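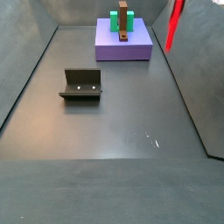
Wullix Matte Paint for Boxes, Drawers and Small Furniture

Home > Paints > Water-based > Matte
Can size: 500 ml
Finish: full matte
Thinner and cleanup: water
Made by: Wullix
Sold by: Stevbridge Paint and Hardware

Wullix Matte is a water-based paint for indoor things which are handled often but not washed often: drawer insides, toy boxes, shelf units, picture ledges, display stands, the inside of a sewing cabinet. It dries to a flat surface without shine. Many customers of our store first bought it for one small job and later came back to do the whole shelf.

We carry the complete color card. Please note that colors on a screen are never exact, and two screens in the same room can disagree. If the color is important for you, ask at the counter for a painted card and look at it at home in the evening, with the lamps which you normally use.

Colors

The grays are called Slate, Wet Street, Pencil and Ash. Slate is the darkest, and it leans a little to blue by daylight and looks warmer under a yellow bulb. Pencil is the most neutral. Wet Street has some green in it, and we advise against putting it next to Slate because they are too near to each other and it looks like a mistake.

The violets are Plum Skin, Iris and Pale Iris. Iris and Pale Iris are mixed from the same base, so they can be used together on one piece. Plum Skin has a red side and belongs better with cream or brown.

There are also Cream, Oat, Brick, Bottle Green and a white which is called simply White. Black was taken out of the range by the maker. For customers who want nearly black we suggest Slate with the dark wax on top, but please try this first on a piece you don't need.

Surfaces

Suitable without primer: bare wood that is clean and dry, plywood, MDF faces, thick cardboard, unglazed clay, old matte paint in good condition.

Suitable with primer: varnished wood, melamine, cut edges of MDF, metal, hard plastic. Use Lui Grip Primer, which we sell in the same size of can. Lui is a different maker, but we have used the two products together in the workshop for a long time and have had no trouble with them.

Not suitable: floors, bathroom shelves, kitchen worktops, anything outdoors, soft plastic that bends, surfaces that touch food.

Preparing

Wash the piece with warm water and a little dish soap. Rinse it and let it dry completely. A drawer that was waxed on its runners must be wiped with mineral spirits in those places, or the paint will draw back into small islands.

Sand lightly with fine paper. It isn't necessary to reach the wood. You only want to take away the smooth feeling. Vacuum the dust, especially from inside corners, and then wipe with a damp cloth.

Fill holes with ordinary wood filler. The paint is thin compared to chalk paint and does not hide a dent.

Painting

Stir the can from the bottom for a good while. The matte powder sinks, and if you paint from the top of an unstirred can the first coat will be shiny and the last one rough. Do not shake it - shaking makes bubbles, and they stay.

Two coats are normal. Over a strong red or an orange pine you may need one more, or a coat of primer. Brush the corners first and then use a small foam roller for the flat parts. Keep a wet edge and do not go back to a place that has started to dry. This is the most common reason for the marks that people bring us on their phones.

Inside a deep box, the light is poor and it is easy to miss the lower corners. Put a lamp inside, if there is space, or turn the box on its side and paint each wall while it is lying flat. It is slower, but the paint doesn't run.

Dark colors show every brush hair. Pull out the loose ones from a new brush before you begin. In Slate and Plum Skin we recommend the roller for all large faces.

Drying

The surface is dry to the touch after about an hour in a warm room. Leave it overnight before the second coat. Full hardness comes after seven days. During this week you can use the piece gently, but don't put heavy objects on it and do not close a lid onto fresh paint, or they will stick together and you will have to cut them apart with a knife.

Care

Dust with a dry, soft cloth. For a finger mark use a damp cloth without soap and don't rub on one spot, as a full matte surface becomes polished where it is rubbed. A polished spot can't be cleaned away. It can be painted over, so please keep a little paint in a jar.

If the piece will be handled every day, a coat of Trustcombe Clear Wax gives some protection. It makes every color slightly darker and takes away a part of the flat look. Wait until the paint is fully hard before waxing.

Storage

Close the lid well and keep the can away from frost. Unopened, it keeps for two years. Paint that was frozen looks like cottage cheese and cannot be saved.

Questions we receive

Can the colors be mixed? Yes, inside this range. Mix enough for the whole job, as it is very difficult to find the same color a second time.

Does it smell? A little while wet. Open a window.

Can I spray it? The maker allows it with up to a tenth part of water. We have not had good results in our own shop with small spray guns, the nozzle closes too quickly.

Is it good for a child's toy box? For the outside and the inside of the box, yes, after full hardening. Not for toys that go in the mouth.

Will it cover pencil marks? Pencil yes, ballpoint no. Ballpoint ink comes up through water-based paint, also days later. Seal it first with the primer.

Ordering

Cans can be collected at the counter or sent by mail, except in freezing weather. Unopened cans may be returned with the receipt. Mixed colors may not be returned. For advice on an old finish or a difficult surface, write to Wai-kit Siu at the paint counter, and add a photo taken by daylight if you have one.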